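Bring back the bubbler

I've been going on about this since June and I'll keep going. The town of Hesthorpe has one working drinking fountain. One. It's behind the netball courts and you need to know it's there.

We used to have them everywhere. Outside the library, at the oval, two on the main street. Then the pipes got old, somebody in an office did the sums, and now if you're thirsty you go to the servo and pay for what comes out of the tap at home for next to nothing.

And we all do it. Me included. I've bought water at the footy, at the airport, at my own kid's swimming carnival -- standing next to a pool.

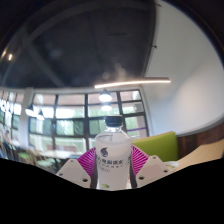 What it costs

Council got a quote last year. 1162 dollars for a basic fountain, plus some 700 to plumb it in. They called that "significant". Same meeting they passed the new sign for the Olszewski Street roundabout without a murmer.

Zübeyde Aksoy runs the walking group and she's 67. She told me she plans her route around shops now, not trees or hills. Shops. Feels rude asking for a glass so she buys a bottle each time. Adds up on a pension.

People say carry your own. Fine, I do, mostly. But you run out. Kids run out in ten minutes. And the bloke sleeping near the station isn't rinsing out a fancy steel flask every morning, is he.

The other thing I hear is germs. Fair enough, nobody's keen on putting their face near a spout at the moment. So put in the bottle filler kind. Solved.

Look at any desk or kitchen table and count it as normal, a bottle sitting there by the screen like the stapler used to. I'm not cross at the bottle. I'm cross that it's become teh only option once you leave the house.

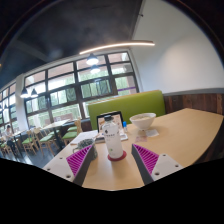 Bottle on its coaster, screen behind.

Reet Paulauskas has a petition at the bakery, 117 names so far. Go sign it. Takes a second and she's got a pen.

Contact the editor | © Hesthorpe opinion page | Back to top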